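Moving flat, week two

18 Sep 2021

Quick one because I have to be up at five. Still in boxes. Still eating off the ironing board. But the lease is signed and the old place is handed back so I'm calling that a win.

The deposit. OK. So Srour (the old agency) kept 135 for "cleaning of oven interior" — an oven I used maybe twice a month, and scrubbed with a toothbrush the night before checkout. I have pictures. They have pictures too, apparently, of some other oven. I've sent two emails. One polite, one less so.

Movers were Weltex. Quoted me 300 on the phone, then 655 on the day, because of the stairs. I told them about the stairs! It's in writing, third floor, no elevator, narrow turn at the top. The guy shrugged and said the form doesn't have a box for turns. Paid it. What else do you do with a van outside and your matress on the sidewalk.

Things I'd do again: labeled every box on two sides. Packed a bag like I was going away for the weekend, so first night I had a towel, charger, clean socks, coffee. Took the curtains down last. Defrosted the freezer early, then forgot and bought ice cream.

Things I wouldn't: books in big boxes. Lamps with the bulbs in. Saying yes to my aunt's sideboard, which is now living in the hallway and will probably die there.

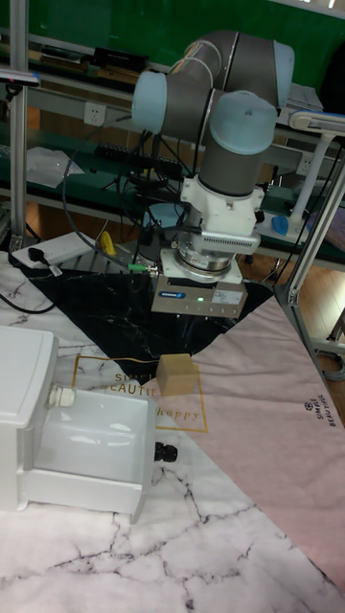

Ayman Yammine wrote in under the last post to say I should forget emailing the agency and send a proper letter, signed for, with a date they have to answer by. He got his whole deposit back that way, took him five weeks. He also says never agree to anything over the phone, and ask for the checkout report before you argue about a single line of it.

Which, fair. I never asked for the report. Doing that tomorrow on my lunch break, if the printer at work is behaving.

New place is nice though. Light in the mornings, really loud pipes. Bakery downstairs opens at six and the smell comes right up through the bathroom vent, I am not complaining. The bus to Urkanport stops across the street so that's twenty minutes off my commute, more if I make the early one.

Total damage so far is 3,705 with the new deposit, first month, Weltex and a shower curtain. I had a spreadsheet. I stopped opening the spreadsheet.

Still need: a shelf for the bathroom, a second key, somebody tall to do the kitchen light. Internet is supposed to get hooked up next week so replies will be slow untill then. If you have a spare set of curtains, long ones, any color, email me before I go and buy the ugly ones.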